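Changes to sign-in and account recovery for Plallon users

From April, all holders of a Plallon account will be asked to use a second step when signing in from a device the system has not seen before. The change applies to staff, contractors and members of the public who use Plallon to lodge forms, book rooms or view their records with the Nillville office. It does not apply to the read-only kiosks in the foyer, which have no sign-in.

The second step may be completed in one of two ways. Account holders with a mobile phone may install the Margaritis app and approve each new sign-in from there. Those who do not have a suitable phone, or who prefer not to use their own, may ask the service desk for a key fob that displays an 8-digit code. The fobs are free of charge. A lost fob should be reported on the same day so that it can be cancelled and another issued.

Text messages will no longer be accepted as a second step once the change takes effect. Account holders who now receive codes by text will see a notice when they next sign in, and will be able to choose one of the two options above at that time. The notice may be dismissed until the end of the month, after which a choice must be made before the account will open.

What happened in the trial

The new arrangement was tried with 236 account holders across the records, licensing and field services teams. Of these, 47 contacted the service desk for help during the trial, most often after changing to a new phone without first moving the app across. The instructions have been rewritten to deal with this, and the app now shows a reminder on its settings page — a small change, but one that several people in the trial had asked for.

A further group of questions concerned shared computers. Where a computer is used by more than one person, the box marked "Remember this device" should be left blank. Supervisors are asked to check that old profiles have been removed from counter machines before the changeover.

Password rules

The requirement to change passwords every 80 days will be withdrawn. Passwords will now be changed only when there is a reason to do so, such as a report that an account has been misused. The minimum length will increase, and the sign-in page will refuse passwords that appear on published lists of stolen ones. Existing passwords that meet the new length will continue to work and need not be replaced.

Account holders are reminded that the service desk will never ask for a password or a code, whether by telephone, by email or in person. Any request of this kind should be refused and passed on to the security mailbox, with the original message attached where there is one.

Recovering an account

Recovery by secret question will cease. In its place, each account holder will be given a printed sheet of recovery codes, each of which can be used once. The sheet should be kept somewhere safe and away from the computer. New codes may be printed at any time from the profile page, and doing so cancels the earlier sheet.
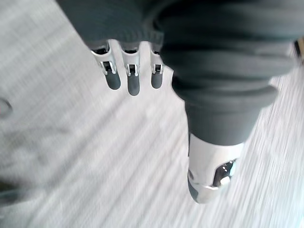

Fingers of a robotic hand, with a dark fabric covering over the back.

Account holders who have lost both their second step and their recovery codes will need to attend the service desk with photo identification. Those who work at a distance from Nillville may arrange a video appointment instead, for which a supervisor must also be present. Appointments are offered between 9 am and 4 pm and should be booked through the front counter.

Older software

Some older programs cannot display the new sign-in page. The most widely used of these is the Musau desktop client, which will stop connecting to Plallon when the change is made. The web version of Musau offers the same functions, apart from bulk printing, and is already open to all licensed users. Teams that rely on bulk printing should write to the service desk before the end of March so that a temporary licence for the replacement tool can be organised.

Printed guides are available from the front counter in large print and standard formats. The online version is listed under Help on the Plallon home page, and will be updated as further questions are received.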